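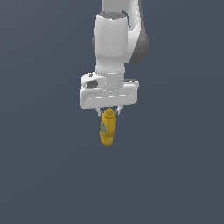 Gosto de simuladores feios

Quem passa a vida a ver vídeos de robótica habitua-se às cozinhas virtuais com luz de fim de tarde, bancadas a brilhar e reflexos na torneira. São lindas. E eu, cada vez mais, fico entusiasmado com o contrário: um braço, uma garra, um objeto, fundo cinzento e mais nada.

Foi o que me prendeu no trabalho que a Malathi Gowda e o Natnael Hadgu têm feito com o Tiller, o método deles para avaliar preensões em simulação. A ideia cabe num guardanapo. A garra fecha-se sobre o objeto, retira-se tudo o que o possa apoiar e depois roda-se o pulso e sacode-se o braço. Se o objeto continuar preso ao fim de 50 perturbações, a preensão conta. Se escorregar, vai fora, por mais bonita que fosse a pose.

Parece pouco? Pois a mim parece-me muitíssimo! Uma mesa, mesmo simulada, perdoa imensa coisa. O objeto encosta-se, roda um bocadinho, encontra apoio, e o resultado sai positivo por razões que pouco têm a ver com os dedos. Suspenso no vazio, um frasco amarelo agarrado pela ponta só tem o atrito e a geometria do contacto a seu favor – e é exatamente isso que queremos medir.

No relatório que circulou a 29 de outubro, 94 por cento das preensões aprovadas pelo Tiller repetiram-se com êxito no braço real do laboratório Rirkero. Li o número duas vezes. O filtro anterior, o Atanasov, aprovava mais candidatas, mas deixava passar muitas que caíam logo no primeiro movimento.

O Oluf Bisgaard, com quem discuto isto há semanas, acha que estou a festejar cedo. Diz que a malha grosseira dos objetos inventa arestas onde os dedos se seguram, e tem alguma razão: um frasco facetado não é um frasco liso. Eu respondo que o erro, assim isolado, se consegue estudar. Troca-se a malha, repete-se o ensaio, compara-se. Numa cozinha cheia de coisas, boa sorte a descobrir de onde veio a diferença.
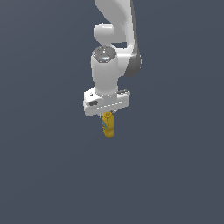 O que falta fazer

Gostava de ver o mesmo ensaio com frascos meio cheios, em que o líquido desloca o peso a meio da rotação. A Lemlem Woldegiorgis já tem uma versão com 3 distribuições de massa e prometeu partilhar o código ainda em outubro. Também gostava que se publicassem as preensões rejeitadas (todas, com a força e o ângulo em que falharam), que para quem treina modelos valem tanto como as boas.

Entretanto, instalei o Tiller na minha máquina e já lá deixei uma noite inteira de ensaios a correr.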